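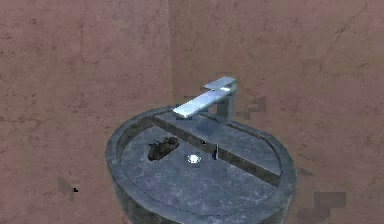

重曹とクエン酸は、どう使い分ければよいですか。
汚れの性質で分けていただくのがいちばん分かりやすいかと思います。皮脂や軽い油汚れ、手あかのような酸性の汚れには重曹、水あかや石けんかすが固まった白いざらざらのようなアルカリ性の汚れにはクエン酸をお使いください。洗面所の汚れはたいてい両方が重なっていますので、先に重曹か中性洗剤で表面のぬめりを落とし、よくすすいでからクエン酸に移っていただくと、ずいぶん楽になります。

重曹とクエン酸を混ぜて泡を立てるのは効果がありますか。
テレビや雑誌でよく紹介されますので、当店でも本当にたくさんご質問をいただきます。しゅわしゅわと泡が立つと、いかにも汚れが落ちていきそうで気持ちがいいものですよね。あの泡は二酸化炭素で、排水口の浅いところにあるやわらかい汚れを浮かせる手助けくらいはしてくれます。ただ、混ぜた時点で酸とアルカリが打ち消し合いますから、水あかを溶かす力も皮脂を落とす力も弱くなってしまいます。頑固な汚れには別々に使っていただくほうが、粉の無駄もありません。

クエン酸水はどのくらいの濃さで作りますか。
水200ミリリットルに、クエン酸の粉を小さじ一杯が目安です。当店のスプレー容器「Batex」には200の目盛りが付いていますので、そこまで水を入れてから粉を加え、ふたをして軽く振ってください。冬場の水は溶け残りが出やすいので、ぬるま湯のほうが早く溶けます。濃くすればそのぶん早く落ちるかというとそうでもなく、すすぎ残しがべたつくもとになりますので、まずは目安どおりでお試しいただけたらと思います。

作り置きはできますか。
防腐剤が入っておりませんので、長くは置けません。春や秋でしたら二週間くらい、7月に入って蒸し暑くなってきましたら一週間ほどで使い切ってください。店の者も以前、棚の奥に忘れていた容器を開けたら水面に白いものがふわふわ浮いていて、がっかりしたことがあります。残ってしまったときは、水をたっぷり流しながら流しに捨てていただいて大丈夫です。

クエン酸を使ってはいけない場所はありますか。
大理石には絶対にお使いにならないでください。石の成分が酸に溶けて、つやがなくなってしまいます。一度くもった大理石は、ご家庭ではまず元に戻せません。ほかに、コンクリートやモルタル、鉄、銅、アルミも酸が苦手です。タイルそのものは平気でも、目地がセメントの場合は傷むことがありますので、長い時間の湿布は避けて、使ったあとは水でしっかり流してください。素材が分からないときは、取扱説明書を見ていただくか、施工した会社さんに問い合わせていただくのが安心です。それも難しいというときは、中性洗剤とやわらかいスポンジだけでお手入れなさってください。時間はかかりますが、失敗がいちばん少ない方法です。

塩素系の漂白剤と一緒に使えますか。
おやめください。有毒なガスが出て、大変危険です。同じ容器で混ぜなければいいというものでもなく、片方を流したあとの排水口にもう片方を注ぐだけでもガスが出ることがあります。カビ取り剤やぬめり取り剤にも塩素系のものがたくさんありますので、裏の表示に「まぜるな危険」とあるかどうかを、面倒でも毎回ご確認ください。両方の掃除をなさりたいときは日を分けて、窓を開けるか換気扇を回しながらお願いいたします。

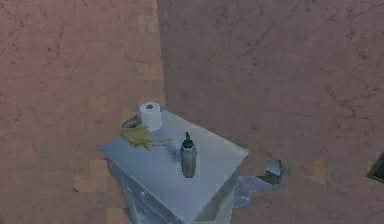 小さな台の上に置かれた、トイレットペーパーのような形の白い紙の巻きとボトル

水あかの湿布にはキッチンペーパーが必要ですか。
トイレットペーパーでも代用できます。水に濡れるとほろほろ崩れますので、はがすときに少し手間がかかりますが、細いすき間や蛇口の付け根のような入り組んだところには、かえってなじみがよいくらいです。クエン酸水を含ませて貼り、上からラップをかぶせて三十分ほど待ってください。はがした紙は細かくちぎれやすいので、排水口に流さず、まとめてごみ箱へお願いします。金具のめっきが傷んでいるところは、時間を短めにして様子を見てください。

湿布をしても白い輪が取れません。
長い年月をかけて積もった水あかは、一度ではなかなか取れないものです。どうか気を落とさず、日を置いて二度、三度と繰り返してみてください。貼っている時間をのばすより、短い湿布を何度か重ねるほうが、下地への負担が少なくて済みます。それでも残る場合は、水あかに見えて表面そのものが荒れていることもあります。指の腹でなでてみて、ざらざらと盛り上がっていれば水あか、へこんでいたりつるつるなのに白かったりするようでしたら、素材の傷みかもしれません。そうなりますと洗剤の出番ではなくなりますので、こすり続けるのはお控えください。

メラミンスポンジを使ってもよいですか。
陶器の白い洗面ボウルでしたら、軽くなでる程度なら差し支えないことが多いのですが、汚れ防止のコーティングがしてあるものや人造大理石、鏡、めっきの蛇口には向きません。細かい傷がつき、そこにまた水あかが入り込んで、前より汚れやすくなってしまいます。当店では編み目の粗いアクリルたわしか、綿のマイクロタオル「Goscombe」をおすすめしています。Goscombeは16枚入りと4枚入りがございまして、初めての方には4枚入りで十分です。洗って乾かせば何度でもお使いいただけます。柔軟剤をお使いになると水の吸いが悪くなりますので、そこだけお気をつけください。

毎日のお手入れは何をすればよいでしょうか。
最後に使った人が水気をひと拭きする、それだけで水あかはぐっと減ります。水あかは水道水の中のミネラルが、水だけ乾いて残ったものですから、乾く前に拭き取ってしまえばそもそもできません。とはいえ、忙しい朝に家族みんながきちんと拭くというのは、なかなか難しいですよね。夜の歯みがきのあとに一度だけ、と決めてしまうと案外続きます。手ぬぐいでも古いTシャツを切ったものでも、水を吸う布でしたら何でもかまいません。蛇口の根元は水がたまりやすいので、そこを先に拭いてから縁へ回っていただくと、布が一枚で足ります。

排水口のにおいが気になります。
まずはヘアキャッチャーを外して、髪の毛や石けんかすがたまっていないか見てみてください。そのうえで、排水口のまわりに重曹をまんべんなく振り、一時間ほど置いてから、四十度くらいのお湯でゆっくり流します。熱湯は配管を傷めるおそれがありますので、お避けください。長く留守にされたお宅では、管の途中にたまっているはずの水が蒸発して、下水のにおいが上がってくることがあります。その場合は洗剤よりも、コップ数杯の水を流していただくほうが早く解決します。水を足しても翌日にはまたにおう、というときは、配管の継ぎ目が緩んでいる可能性もありますから、水道屋さんに見てもらってください。

手荒れしやすいのですが、手袋は必要ですか。
クエン酸も重曹も比較的おだやかなものですが、肌の弱い方や小さな傷のある方にはしみることがあります。できればゴム手袋をお使いください。粉を量るときに舞い上がったものを吸い込むと、のどがちくちくしてむせますので、袋の口は顔から離してそっと開けていただくとよいと思います。目に入ったときはすぐに水でよく洗い流し、痛みが続くようでしたら眼科を受診なさってください。

商品はどこで買えますか。
Fosport駅前通りのMoncrieff本店と、当サイトの通信販売でお求めいただけます。クエン酸の大袋は品番311です。以前の品番でお探しの方がときどきいらっしゃいますが、中身は変わっておりませんので、安心してお選びください。店頭では量り売りもしておりますので、空き容器をお持ちいただければ、お好きな分だけお分けします。容器は必ず乾いたものをお持ちくださいね。湿っていると、帰り道のあいだに粉が固まってしまいます。

粉が固まってしまいました。もう使えませんか。
湿気を吸っただけでしたら、問題なくお使いいただけます。袋の上から麺棒で軽くたたいてほぐすか、そのまま水に溶かしてください。色が変わっていたり、においがおかしかったりするときは、もったいないですが処分をお願いいたします。

載っていない質問はどこに聞けばよいですか。
お問い合わせフォームか、お電話でどうぞ。素材の名前や、いつごろから気になっているかを添えていただけると、こちらもお答えしやすくなります。お返事に二、三日いただくこともありますが、必ずご連絡いたします。

最終更新日 2022年4月7日
Moncrieff 水まわりのお手入れ相談係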